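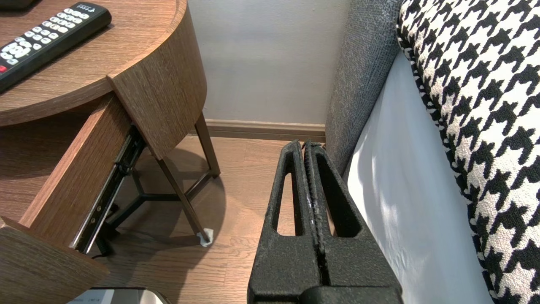

声はどうやって電話の線をとおるの?

声って、空気のふるえです。のどに手をあてて「あー」と言ってみて。ぶるぶるするでしょ。そのぶるぶるが空気をゆらして、友だちの耳までとどく。でも空気だけだと遠くまではむり。となりの町のおばあちゃんには聞こえません。そこで電気の出番。電気の道具は、ボタンをおすと中で小さな合図が生まれるものが多いです。黒いテレビのリモコンもそう、白いボタンがずらっとならんでいて、ひとつおすごとにちがう合図がとびだします。リモコンの合図はたいてい目に見えない光。電話の合図は、線の中をはしる電気。しくみはちがうけど「合図に変えておくる」ところはおなじです。

糸でんわからはじめよう

紙コップ2つと、たこ糸。コップの底に穴をあけて糸をとおして、ぬけないようにむすぶ。糸はピンとはること!たるむと聞こえません。とちゅうを指でつまんでもダメ。ふるえがそこで止まっちゃうから。

Grullevville(グルルヴィル)の学校では、ウルジナ・ツヴァーレン先生のクラスが校庭で糸でんわ大会をやりました。糸の長さは19メートル。ちゃんと聞こえたそうです。つぎに40メートルに挑戦。これは風が強くて失敗。「もしもし」が「もももも」になったとか。

声を電気に変える

ほんものの電話では、糸のかわりに電気の線をつかいます。口をあてるほうにマイク。中にうすい板があって、声があたるとふるえる。そのふるえにあわせて、電気が強くなったり弱くなったりします。つまり、電気の波が声のかたちをまねするんですね。

線の先、相手の電話にはスピーカー。こっちは反対のしごと。電気の波で板をふるわせて、空気をゆらして、はい、声にもどりました。

耳と口にあてる持ち手のことを「受話器」といいます。じゅわき。受ける話の器、とかくけど、話すほうのマイクも入ってます。

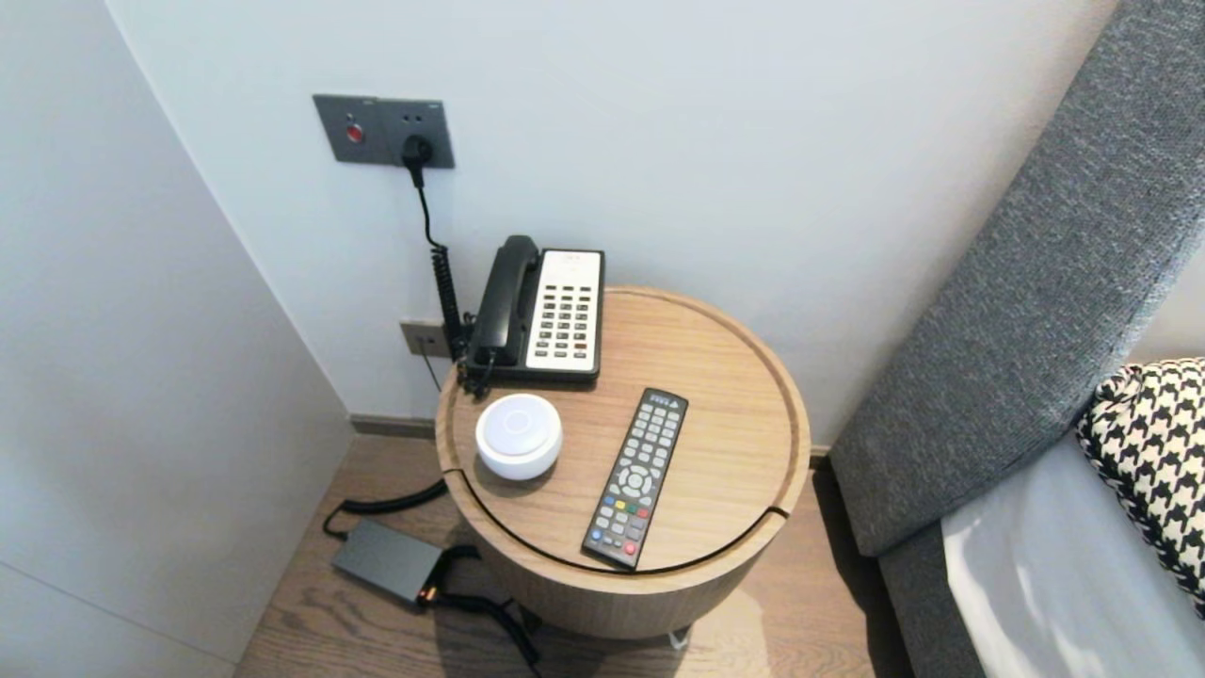 くるくるコードのついた電話。受話器は黒、ボタンのあるところは白っぽい色。

コードはなんでくるくる?

ばねとおなじ。ひっぱるとのびて、はなすとちぢむ。まっすぐな長い線だと、床にたれて足をひっかけます。くるくるなら、じゃまにならない。ただし、からまる。ものすごくからまる。受話器をぶらさげて、くるくる回すとほどけますよ(おうちの人に聞いてかからやってね)。

番号はどうつたわる?

ボタンをおすと「ピッ」「ポッ」と鳴る電話があります。あの音、じつは高い音と低い音の2つがまざってるんです。ボタンごとに組みあわせがちがう。電話局の機械がそれを聞きわけて「あ、5だな」とわかる。耳のいい機械!

そのまえは、丸いダイヤルをジーコジーコと回していました。もっとまえは、人がつないでいた。「交換手」というしごとです。Enitthorpe(エニットソープ)の町の交換手だったハンネローレ・バッハマンさんは、3000けんの家の番号がならんだ帳面をめくりながら、線を手でさしかえてつないだそうです。12月がいちばんいそがしかったって。みんな家族の声がききたくなるから。
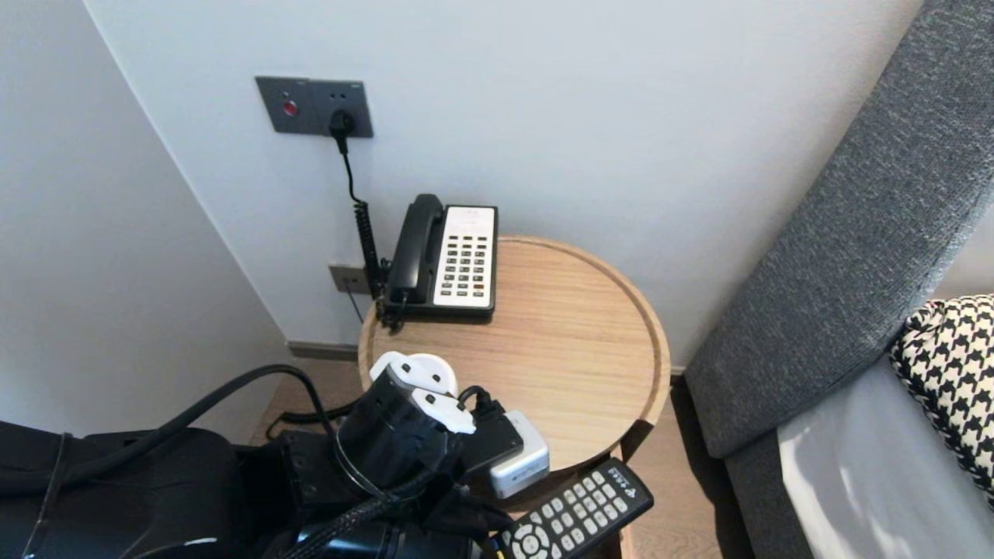

やってみよう

・のどに手をあてて、高い声と低い声を出す。ふるえはどうちがう?
・糸でんわの糸を、毛糸やはりがねに変えてみる。どれがよく聞こえるかな。はりがねの先はあぶないので大人といっしょに。
・糸のまん中にもう1本むすんで、3人で話す。これもピンとはる。
・風船を耳にあてて、反対がわから話してもらう。指さきでふるえをかんじてみよう。

ことばのメモ

受話器:耳と口にあてるところ。
マイク:声を電気に変える。
スピーカー:電気を声(音)に変える。
電話局:線がいっぱいあつまるところ。
交換手:むかし、線を手でつないだ人。

けいたい電話は線がないのにどうして話せるの?それは電波のおはなし。次のページでやりますます。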